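Notes from the Folside bench: the hand that stopped listening

So the slipper job has been on hold for most of November, and a few of you have asked why, so this month's item is the long version. Get a coffee.

Quick catch-up if you skipped the last issue. We've been teaching the humanoid to tidy a shoe shelf. Slippers come off, slippers go back on, in pairs, toes the same way. It sounds like nothing and it has eaten my autumn. Slippers are squashy-looking and light and they have that big opening that fingers love to get lost in, and our hands (the Tulter ones, same as last year) don't have much feeling in them, so a lot of it comes down to finger position and motor current and hope.

We got to run 374 without anything I'd call a real fault. Drops, sure. Slippers put back sideways, plenty of those. Then on 374 the right hand took hold of a slipper, the arm started to lift, and the hand quit answering. No error on the screen! The status light on my dashboard stayed a nice calm green, and the arm carried on with its plan like everything was fine while the fingers stayed exactly where they'd been when the messages stopped.

The grip it was in is our standard one, fingers over the top and the thumb pushed into the opening.
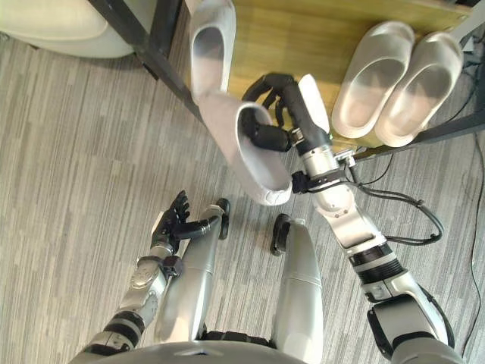
Couldn't the arm just have been told to freeze the moment the hand went silent, a subscriber asked when I mentioned this on the mailing list, and wasn't that the first thing anybody would wire up? Fair question, and a slightly painful one. We did wire it up. There's a watchdog on the hand that's meant to stop the arm after three missed status messages in a row. What I'd managed to do, back in the spring when I was tidying up the logging, was have the bridge program repeat the last good message whenever a new one didn't come in. It made the graphs look smoother. It also meant the watchdog never saw a missed message in its life. It was being fed the same stale "all good" over and over and was perfectly happy with it.

I hit the stop button. And then we got the second surprise, the one I'd like other people running this kind of hand to read twice. The arm stopped, as it should. The hand didn't let go, and I couldn't make it let go, either from the panel or from the laptop. For a slipper, who cares. But I'd been reaching in to straighten things between runs for weeks, and if those had been my fingers in there I'd have been standing in the lab attached to a robot, with my free hand typing. Not a great picture.

We got it open by cutting power to the hand and backing the fingers off by hand, which took a lot longer than I'd have guessed.

Finding the actual cause took me a week and a half and I went down two wrong roads first. I was sure it was the cable loop outside the right elbow. It sticks out, it's always annoyed me, and I've complained about it in these pages before. So I taped it, re-routed it, taped it again, and ran the arm through 1000 empty reaches with no slipper and no supervision of the hand beyond a log file. Not one dropout. Then I blamed the connector at the wrist and swapped it, and felt very clever until the hand went silent again that same evening.

What finally cracked it was giving up on staring at the arm and looking at the other end of the wiring. Every dropout in the log was happening in the same part of the reach, late, as the arm came up and in. We parked it there, got a small camera in under the housing, and started going along the plugs with a wooden stick (don't use a screwdriver, please), giving each one a little nudge while I watched the raw messages scroll by on the laptop. The raw ones this time, straight off the wire, with my lovely smooth graphs turned off.
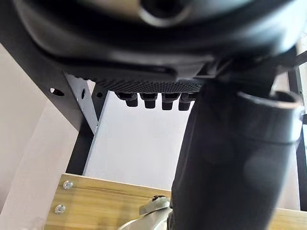

Friction-fit plugs have no business on anything that moves, was the verdict from a reader at Barnance after I posted the log, and the same reader added that their shop had moved to locking ones after two scares of their own. I'm coming around to that. One of ours would cut out with a nudge you'd barely call a nudge, and come straight back when you took the stick away. You'd never catch it with the arm hanging at rest, and resting is how I'd done every single continuity check up to then. Sigh.

So what's changed:

The bridge no longer repeats anything. If a message doesn't come, there's a hole in the graph, and the watchdog gets to see the hole. I pulled the plug on purpose to test it and the arm stopped, every time I tried.

The hand now has its own power switch on a lead that reaches the operator's chair. It's ugly and I love it.

Nobody reaches into the shelf area with the hand powered, me included. Yes, that makes resetting the slippers slower. I timed it, I grumbled, we're doing it anyway.

Locking connectors are on order through Ó Néill. They won't be in before the next issue, so for the time being there's a clamp holding the bad one, and we check it at the start of each session with the arm up in that late part of the reach, with the raw log running.

What I still don't have is a good answer for the release problem. Cutting power makes the hand limp-ish but it doesn't open, and the fingers don't want to be pushed back. I've been sketching a spring return and I don't like any of my sketches. If you've got one of these hands opening by itself when it loses power, write to me, even if it's a horrible bodge. Especially then!

Slipper runs start over from zero once the new connectors are in. I'm keeping the log from 374 up on the project page in both versions, raw and smoothed, in case anyone wants to see how healthy a dead hand can look.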